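What Is Left in an Old Office Tower
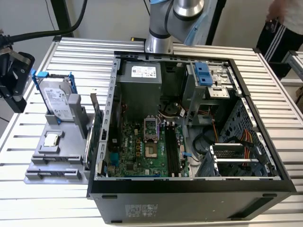 REPAIR & REUSE

2025-09-25

The desktop tower is out of fashion, and that has made it cheap. Offices in Starkport have been clearing them out since May, and the secondhand dealers along the canal now stack them by the door. A complete machine costs less than a decent keyboard. Many of them still have years of work left in them.

Most are plain black business models, a lot of them Dell, and they were built to be opened by someone in a hurry. Lay the case on its side, take off the side panel, and everything is facing you. The color coding helps. On many of these machines blue plastic marks the parts a technician is meant to touch, such as the release handle on a drive cage.

At Fleltano, a repair shop that also sells rebuilt computers, 159 towers came through the door over the summer. The order of work is always the same. Unplug the machine, hold the power button for a few seconds, then open it. Drives come out first and are wiped or destroyed. Dust comes next. After that the shop decides whether to rebuild the tower or strip it for parts.

The processor is usually the first thing a stripper takes. It is small, it ships in an envelope, and it sells. On the common Intel boards of this age it sits under a metal plate held down by a lever. Release the lever, lift the plate, and the chip can be picked straight up by its edges. The socket left behind needs more care than the chip did. Its contacts are fine springs, and one bent row can finish a good motherboard. The shop puts a plastic cover over any socket that will stay empty overnight.

Memory is next. Two slots are common on the smaller boards. Push back the latches and the modules lift out. Used memory is worth testing before it goes in a drawer, and the shop runs each stick for six hours.

The power supply is often left where it is. It should never be opened, and in some business machines its connectors don't match standard parts, so it is most useful in the case it came with.

Ultik, a dealer across the street, takes the other approach and sells towers whole and untested. Buyers should look at the label on the case for the model and check that the drive brackets are included. Replacement brackets can cost more than the drive that goes in them.

Hirvonen, the recycling yard north of town, takes what remains. Boards, cables and bare steel are sorted into separate bins, and the yard is open to the public until 7 in the evening.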